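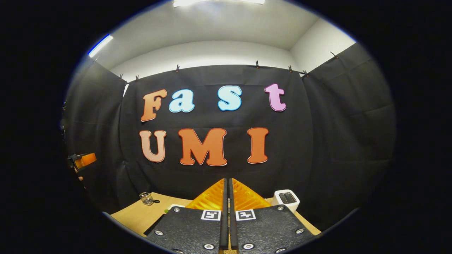 Clean the pads before you blame the tracking, according to Yaa Wumbei, and on our tour of Vonero that was the first rule of looking after the hand-held gripper. The orange pads are wiped down every 100 grasps and swapped as a pair. Next come the bolts in the black plates, then the square markers — a scuffed one gets replaced the same day. The table stays put between black curtains. Our group spent almost 5 minutes on the bolts alone. The next tour is Sat 25 July.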